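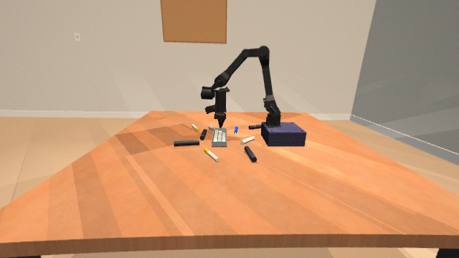 Refinishing a big old table: sand all the way down or just scuff and recoat?

Posted by Dilruba Paul in Furniture & Wood

Hi all, first time posting so please be gentle. We moved to Novstead in December and the house came with a huge table in the back room that the old owners didn't want to haul out. I love it. It's heavy as sin and it seats everybody, which our last one did not. The trouble is the finish. There are white rings all over one end, a sticky patch where I think somebody left a plastic placemat for years, and one long scratch I can catch a fingernail in.

I don't know what's on it now. My neighbor says polyurethane, my mother-in-law says shellac "because they all were back then," and the guy at the hardware counter shrugged and sold me a quart of stripper. I haven't opened it.

What I want to know is:

Do I have to take it down to bare wood, or can I scuff it up and put something over the top? How do I find out what finish is on there? And is there any hope for the rings without redoing the whole thing? I have a small orbital sander (the cheap kind with the little dust bag that falls off) and one free weekend. Also two kids who will absolutely touch it while it's wet, so drying time matters to me more than it probably should.

Budget is not huge. Thanks in advance!

Dilruba

Birthe Hedegaard
Regular, Furniture & Wood

Welcome! Leave the stripper closed for now, you may not need it.

First find out what you've got. Pick a spot underneath or on the inside of a leg where you'll never see it. Put a few drops of denatured alcohol on a cotton ball and hold it there a minute. If the spot goes gummy or comes off on the cotton, it's shellac and your mother-in-law wins. If nothing happens, try lacquer thinner on a fresh spot. Softens? Lacquer. If neither one does much of anything, it's most likely poly or some other varnish and your neighbor wins. Open a window for this, please, and wear gloves, and send the kids to the other end of the house.

The sticky patch worries me more than the rings. Plasticizer from a placemat can soften a finish right through, and anything you put over it will stay soft too. Wipe it with mineral spirits first. Sometimes it really is only old wax and kitchen grease and you'll feel silly for worrying (I did). If it still feels tacky the next morning, that area has to come off, and at that point I'd do the whole top so it matches.

White rings are usually moisture caught in the finish, not in the wood. Lay a dry cotton T-shirt over one, put an iron on low with NO steam, and press for a few seconds at a time. Lift and look, then go again. I got every ring but one off my grandmother's sideboard like this. Black rings are another story, those are down in the wood and need oxalic acid, but you said white so you're in luck.

If you do end up recoating, here is how I'd go about it:

Cleaning

Mineral spirits first, let it dry off, then a damp rag with a drop of dish soap, then a clean damp rag. Do it twice if the rags are brown. People skip this and sand the grease right into the surface, and then they come on here asking about fish-eyes.

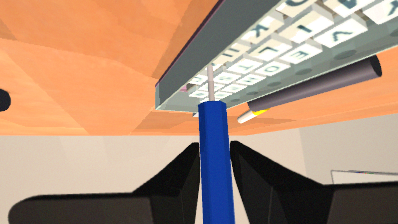
Scuffing

Fine paper, light hand, go with the grain. You want it dull all over with no shiny spots left. Do this by hand. I know you have the sander, but those little ones leave swirls you won't notice until the light comes in sideways at breakfast. Vacuum, then wipe with a barely damp cloth. Use a small block near the edges so you don't round them over.

Coating

If it tests as poly, a wipe-on poly is the friendliest thing going. Thin coats with a lint-free rag. Leave 20 minutes before you even think of touching it, and then don't touch it anyway. I do three coats on a table people eat at, with a light scuff in between. Read the can for recoat times because they're all different, and cold rooms slow everything down.

As for the kids, dry to the touch and fully cured are very different animals. You can eat off it in a few days if you're careful but I'd keep hot dishes and placemats off for a good few weeks. Felt pads under everything after that, and no more plastic!

Pádraig Breathnach

just sand it. honestly by the time youve tested this and ironed that you could have had it bare. 80 grit then 120 then 180, oil it, done. did ours on a Thursday night and ate off it Sunday. oil is easy to fix too, you just rub more on

Theerawat Suwannarat
Member

I'd go with Birthe on most of this, with one thing to add about Pádraig's method, which I have tried and it cost me a table.

Before you put a power sander on anything, check that it's solid wood. Look at the end of the boards. If the grain on the top carries on over the edge and you can see end grain, fine. If there's a separate strip glued along the edge, or the pattern just stops, it could be veneer, and 80 grit will go through veneer while you're still thinking about lunch. Mine was veneer. There is now a tablecloth on it.

Also, Dilruba, you mentioned a scratch you can feel. Wipe-on won't fill that. If it's only in the finish you can drip a bit of the same product into it with a toothpick, let it harden, level it with very fine paper on a block and then carry on with the coats. If it's down in the wood, a wax filler stick in a near color goes on after the last coat and looks okay from a chair.

And oily rags! Whoever uses oil, lay the rags out flat outside until they're stiff. Don't ball them up in the trash. They can heat up and catch fire all on their own, and a neighbor of mine over in Sarkcombe lost a shed that way.

Dilruba Paul
Original poster

Thank you all so much! Did the alcohol test under the apron and it came off brown on the cotton, so shellac, and I have had to make a phone call I did not enjoy. Looks like solid boards from the ends. The sticky patch is mostly gone with the mineral spirits but I'm giving it overnight. Birthe, would you still use the wipe-on poly over shellac, or should I be getting more shellac?

Birthe Hedegaard
Regular, Furniture & Wood

More shellac, it melts into the old coat and you barely have to sand. Get the dewaxed kind if you think you might want poly on top later. And go extra easy with the iron on those rings, shellac doesn't like heat.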